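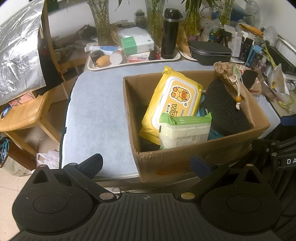 The parcel rule was mine, which made it awkward to be the one who broke it.

The rule said one box each, no bigger than the box the kettle had come in, and nothing in it that you would be sorry to see arrive in pieces. My sister had moved to Kirnisari in June for what she called a year and our mother called a phase. Kirnisari is thirteen hours by bus from anywhere with a shop that sells what my sister regards as the basics, and the freight company that goes there, Potanell, charges by weight up to a point and by spite after it. So, one box each. I wrote it in the family chat and got a thumbs up from my father, who thumbs up everything, including the news of his own brother's hernia.

"Wipes," said my mother, coming in with wipes.

"She's thirty-four."

"It's dusty there. She said so. She said there's dust in the butter."

They were baby wipes, the ones with the duck. My mother has bought the ones with the duck since before either of us could object, and has never seen a reason to stop merely because the babies had mortgages. She stood them up in the box with the lid where you could reach it, as though my sister might want one in transit. Then she put a smaller packet in front, green and white, in case the first lot ran out.

"That's two lots of wipes," I said.

"Those are for hands. The duck is for everything else."

I wrote WIPES (2) on the customs form. The form had come with the Potanell starter kit, which was a form and a pen that didn't work. It wanted a description of each item, a weight in grams, a value in whole dollars and a purpose. I looked at the word purpose for quite a while and wrote WIPING.

The table had started the morning respectable. I had put the good cloth on it, the pale one, on the theory that people behave better over a cloth. By ten it looked like the counter of a chemist that had been burgled by someone who brought things in. My mother was working from what she called the maybes, which lived on a tray at the back, and every time I turned around to find the scissors the maybes had closed in by a few inches. There was a thermos. There were pills for an ailment my sister had suffered once, at school camp. There was a little gourd-shaped thing that had sat on our bathroom shelf all through my childhood and which I had been told, variously, was lucky, was a present, and was not to be touched.

"You're not sending her the gourd."

"It's a maybe."

"What does it do?"

"It doesn't do anything. It's a gourd."

I moved the gourd behind the tape. My mother moved it in front of the tape. We understood each other.

My father's contribution was the foam. He had found it in the shed, a black slab of it, and he came in carrying it flat on both hands, the way you'd carry a cake. He said it was for protection. I asked protection of what, given that the box so far held wipes, which are as close to padding as a thing can be without changing jobs. He thought about this. He said you'd be surprised what gets through. Then he lowered the foam in on a tilt, taking up roughly the space of everything I had planned to send, and went back out to the shed with the air of a man who has seen to the structural side.

I put my own thing in while they were both out of the room. It was a burlap pouch with a drawstring and I had been carrying it around in my coat since April. I wedged it down at the back corner, up against the cardboard, and arranged the cord so that it looked like an afterthought. On the form I wrote POUCH, and under purpose I wrote STORAGE, which covers a lot of ground.

"What's that?" said my mother, from the doorway. She has never in her life entered a room when you were doing nothing in it.

"A pouch."

"What's in it?"

"It's storage."

She came over and looked at it for some time with her hands behind her back, as if there were a rope in front of it. She didn't touch it. She'd have been easier to live with if she had.

I should explain that my sister and I hadn't been speaking. It wasn't a feud. A feud has some go in it. We had argued about the house at Dadska, the one our grandmother left, with the bad roof and the good plum tree, and I had said it should be sold and she had said I would sell the plums out of a child's mouth, and I had said what child, and that was a rotten thing to say, for reasons that belong to her. Then she had gone to Kirnisari. We wished each other happy birthday in the family chat, where our father gave us each a thumb.

So the pouch had a plum stone in it. Five of them, in fact, cleaned and dried on the windowsill over the heater. I had driven out to Dadska by myself to meet the agent and had ended up eating plums off the ground in my work shoes while he waited in his car with the window up. I didn't sign. I haven't told anybody why. I told the agent it was the paperwork.

"Will it go through customs?" my mother asked.

"It's a pouch, Mum."

"Only they're strict about food."

"Who said food?"

"Nobody said food," said my mother, and went off to look for a bag to put the hard case in, having decided that the hard case was a maybe. It was the case from my father's blood pressure machine. The machine itself was staying here. She felt my sister could find a use for the case. She laid it on a brown paper bag beside the tray and patted it.

We weighed the box at eleven on the bathroom scales, by the method where you stand on them holding it and then stand on them again without it, and try not to take in either number. It was under. It was so far under that my mother took it as a rebuke.

"That's not a parcel," she said. "That's an empty box with manners."

"Potanell says 400 grams a packet is the cheap rate for textiles, if you want to put in socks."

"She has socks."

"Then we're done."

"She'll open it," said my mother, "and she'll think that we went to the cupboard and got out the wipes."

We had gone to the cupboard and got out the wipes. I didn't say so. I was looking at the chair, where the silver sheet was hanging, the insulating one, crackling to itself whenever the heater came on. My mother had bought it to go behind the radiator on the advice of a leaflet, and it had spent the winter on the back of that chair instead, doing for the chair what it was meant to do for the wall.

"What about that?"

"That's for the radiator."

"It's cold there too. She said there was ice in the sink."

"She said dust in the butter."

"She said both. She sent me a message," I said, and then of course I had to keep going. "In the middle of the night. It was a photo of a sink."

My mother sat down on the edge of the one chair that had nothing on it. "Just a sink?"

"And the word 'ice.'"

"Well," she said. "What did you say back?"

I had said "gosh." I had typed four other things first, one of them quite long. I'd been proud of "gosh" at the time, and then I had lain awake until it got light, thinking about it.

"I said gosh."

My mother nodded slowly. She got up and went to the tray, and I thought she was going for the gourd, and I had made up my mind to let her. She took the tape. She stood there picking at the end of it with her thumbnail, round and round, the way she always has, never folding the end under, so that every job in our house begins with an archaeological dig.

"When you were small," she said, "she ate a plum stone. You wouldn't remember. She was five. You told her there'd be a tree, and she lay on the kitchen floor at Dadska the whole afternoon with her mouth open so it could get some light."

"I don't remember that."

"No. You were under the table with the watering can."

She found the end of the tape. Neither of us looked at the back corner of the box.

The man at the Potanell depot, which is a counter inside a Šťastný's hardware store, between the hinges and the birdseed, read my form with his finger. He stopped at PURPOSE and went over it again. He asked whether there was any plant matter, seed, soil or timber in the consignment.

"There's a gourd," said my mother, who had come along to see it off.

I turned and looked at her. She was studying the hinges.

"A dried one," she said. "It's ornamental. You'll want to put that down, won't you? I'd put that down. I expect once you've got the one form for plant matter, it does for the lot."

It did, too. It was a green form. It cost extra, and the total came to a sum that would have bought my sister all the wipes in Kirnisari and a person to use them. The man stuck on a label, parcel number 2598, and slid the box along the counter until it bumped up against the birdseed.

In the car my mother asked if I was going to let her know it was coming. I said I'd put it in the family chat.

"Or," said my mother.

I had my phone out already. I'd got as far as "gosh" again and was deleting it.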